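# The Table Mat

A table mat is a flat piece of material that sits between a table and whatever you want to put on the table. I've been keeping this page since I first started collecting them, and it has grown from a short note into something closer to an encyclopedia entry, though one with a lot of me in it. If you want the quick version, a mat protects the surface, stops things sliding and gives the eye an edge to work to. If you want the long version, put the kettle on!

## What counts as a mat

I use the word for anything flat, fairly thin and movable that covers part of a table. A tablecloth hangs over the sides, so I leave it out. A runner goes down the middle and I let it in on a good day. Coasters are mats for one glass, and I have far too many of them to pretend they don't belong.

Placemats are the sort most people mean. You get them in cork-backed board, woven grass, cotton, felt, leather, slate, rubber, silicone and plain wipe-clean plastic. Then there are the working mats: cutting mats, desk mats, sewing mats, potting mats, mats for jigsaws, mats for card games, and the thick heatproof ones that live next to the cooker. My own collection leans heavily towards the working sort (I like a mat with a job) and I'll admit the page leans the same way.

## A bit of history

People have been putting something under their plates for a very long time, and I'm wary of anyone who tells you exactly when it began. Cloth came first in most houses I've read about, and separate mats for each person seem to have caught on gradually, partly because washing one small mat is a lot less bother than washing a whole cloth.

The oldest piece I own is a small woven one with a paper label on the back that says 1836. I don't believe the label for a minute. The handwriting looks much later to me and the weave is suspiciously tidy, but I bought it for the label and I keep it in a drawer with tissue paper all the same.

Cork changed things for the ordinary household, I'd say, along with printed board. Suddenly you could have a hunting scene or a set of garden birds under your dinner, and you could wipe gravy off it. My grandparents had the garden birds. We fought over the kingfisher every Sunday and whoever lost got the wren.

Plastic and rubber mats came into kitchens and workshops later on. They aren't pretty, mostly, but they last and last, and you can scrub them with something fierce.

## Materials

**Cork.** Light, warm to the touch, kind to a polished table. It crumbles at the corners after a few years and it drinks up red wine like a sponge. I have a set of six from Cellano, a little shop that has since closed, and four of them still have all their corners.

**Woven grass and rush.** Lovely things. They smell of a barn when they're new, and crumbs get down between the strands and stay there until you bang the mat on a wall. They're also uneven, so a tall glass can wobble.

**Felt.** Thick wool felt is what I'd choose for a good wooden table. It's quiet as well, which matters more than you'd think if you have children, or a partner who puts mugs down hard. Moths love it.

**Cotton and linen.** You can throw them in the wash, and that's the whole argument for them. They do very little against heat. A folded tea towel does as much.

**Slate and stone.** I've gone off slate. It's cold and heavy, the little sticky feet fall off, and then you've got a rock scratching your table.

**Leather.** Mostly seen on desks now. It marks, and the marks turn into part of it, and I think that's rather nice. Haslinger make one with a stitched edge that I've wanted for years and can't bring myself to pay for.

**Rubber, silicone and the soft plastics.** These grip. Nothing slides about, and spills sit on top waiting for you. Silicone copes with heat very well, while cheap soft plastic doesn't and will sometimes leave a cloudy patch on varnish if you leave it sitting in the sun. I learned that one on somebody else's sideboard.

## Size and shape

There's no fixed size for a placemat, whatever the shops say. Most of mine are a bit wider than a dinner plate with room for a knife and fork at the sides. Oblong ones fit best along a straight table and round ones make sense on a round table, except that round ones always seem to leave the cutlery hanging off.

Working mats come much bigger. The largest I've measured is a sewing room mat at 1000 mm along its long side, and it was a pig to get home on the bus. The Travside bench mat, a favourite among the people who write to me, is 686 mm wide, a number that makes no sense until you remember that it's 27 inches. I've got two of those laid side by side in the shed and the join between them catches every single crumb of sawdust.

Thickness matters as well. A thin mat lies flatter and takes up no room in the cupboard. A thick one is easier on your wrists, and on anything you drop. I wouldn't go too thick under a plate, though, as you end up eating on a small hill.

## Colour

I get asked about colour more than anything else - far more than about heat or washing - so it gets its own heading. At dinner you can do what you like. Pale mats look fresh and show every splash of soup, dark ones hide the soup and show every grain of salt, and patterned ones hide the lot but may put you off your food.

A working mat is different, and I do have firm views about it. I want my mat to be a long way off the colour of whatever I'm handling, so that I can find a dropped bead or a pin without getting down on my knees. I want it dull as well, because a shiny mat throws the lamp back in your face. Dark blue and dark green both do nicely. My Cerumo mat is a middling grey, and I've lost more small grey screws on it than I care to say.

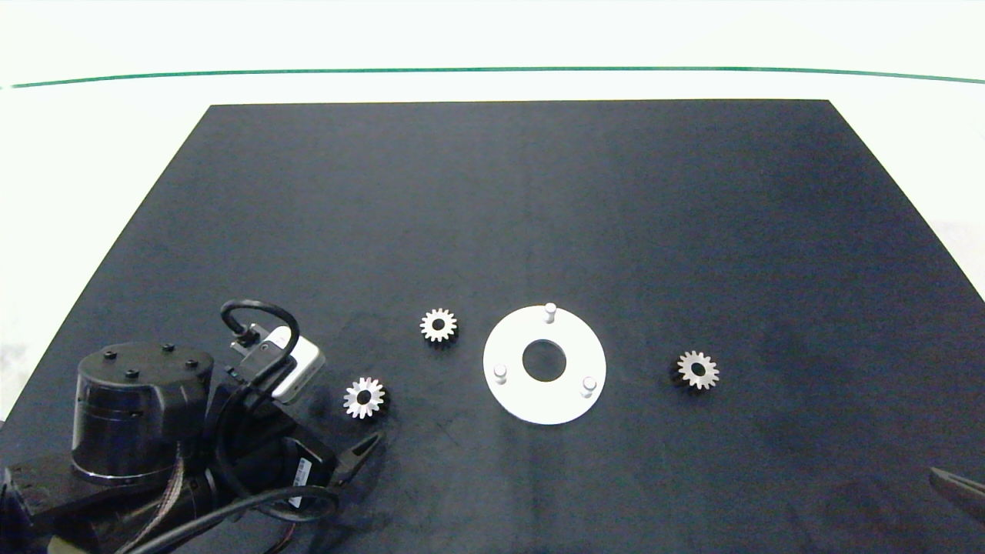 Contrast is the thing I'd tell any beginner to think about before price or make. A dark mat on a light table gives you a clear edge to work to, and light-coloured bits and pieces stand out on it straight away. A flat white ring with three short white pegs standing up from it is easy to pick out against navy-black, right down to the big hole in the middle where the mat shows through, and I'd be squinting at the same piece if it were sitting on the bare white tabletop. The price you pay is that a dark mat shows its wear, and you'll get pale scuffs and smudges across it. I don't mind them. If you do, go for mid-green and accept that it's a little less crisp.

## Care and cleaning

Wipe-clean mats want a damp cloth and a drop of washing-up liquid. Dry them properly before you stack them, or they stick together and you peel the picture off one with the back of another (goodbye, kingfisher). Woven mats can be shaken, brushed and left outside on a breezy day. Felt should be brushed and spot-cleaned with cool water.

Rubber and soft plastic mats should be stored flat. I can't say this strongly enough! A rolled mat remembers being rolled, and you'll be holding the ends down with tins of beans for a week. If yours has already curled, lay it upside down in a warm room with books on the corners and leave it alone. Don't use an iron on it. I did, last November, and the ironing board cover has never been the same.

Cork can be freshened up with very fine sandpaper, used gently. Leather wants a little polish once or twice a year, and less than you think.

## Collecting

It's a cheap hobby, mostly, and a flat one, so it fits under the bed. Charity shops are full of board placemats, usually in fives because somebody's dog ate the sixth. My catalogue has reached number 3819, but please don't be too impressed, since I give every coaster its own number and I once bought a pub's entire stock of them.

Look for the box. A boxed set with its little cardboard dividers is worth a good deal more to people like me than the same set loose in a carrier bag. Check the backs as well as the fronts, as damp gets into the board from underneath and makes it swell. And smell them. A musty mat stays musty, whatever anybody suggests with bicarbonate of soda.

## See also

- Coasters and drip mats
- Table runners
- Trivets and pot stands
- Cutting mats (I keep meaning to give these their own page)

*Last changed Jan 7, 2020. I moved the bit on slate and took out a paragraph about doormats that had crept in.*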